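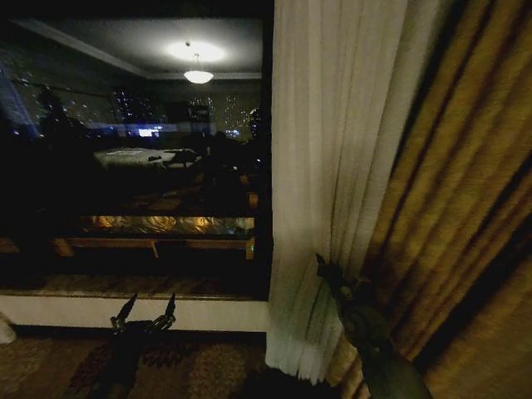

The budget was due on Thursday, and by nine in the evening Driss Abdel Hamid had moved the same sum from one column to another so often that he had begun to feel sorry for it.

He had managed the Ouali for a good long while, through a flood in the laundry and a change of owners, and he had bought everything for it at one time or another — teapots, mattresses, a boiler that came from Trarulby on the back of a farm truck. He had never had to buy a pair of hands. The owners wanted two robots by February, one for each of the upper floors, to go through the rooms at dusk and draw the curtains and straighten what needed straightening, and they wanted to know what it would cost over five years, down to the fingertips.

It was the fingertips that worried him. The firm in Markbridge sold them in sets and was cheerful about how quickly they wore. Omodside asked more for the machine but threw in the first two years of service, and their saleswoman, a kind and tired person with a cold, had told him over the phone that drapes were hard on everybody's equipment, hers included.

"What sort of drapes do you have?" she had asked.

"Gold," said Driss. "With stripes. Very heavy. My wife chose them."

"And under those?"

"Sheers."

She had been quiet for a moment, and then she had said that he might want to put down a little extra for the sheers.

So he had put down a little extra, and then a little more, and now the total had gone past what the owners had written at the top of the page in blue ink. He could take out the spare charger. He could take out the training, and teach the girls on the second floor himself out of the manual, which he had read twice and rather enjoyed. Or he could do what he had been thinking of since supper and ask for one machine in place of two, and let it ride the elevator like anybody else.

He got up and went to the window. The city was lit all the way across, and the lamp hung in the glass on top of it, with the tablecloth shining underneath as though somebody were about to serve dinner over the rooftops. Salma would have liked that. She would also have told him to ask for both.

He sat down again, found his pencil under the Markbridge brochure, and crossed out the spare charger.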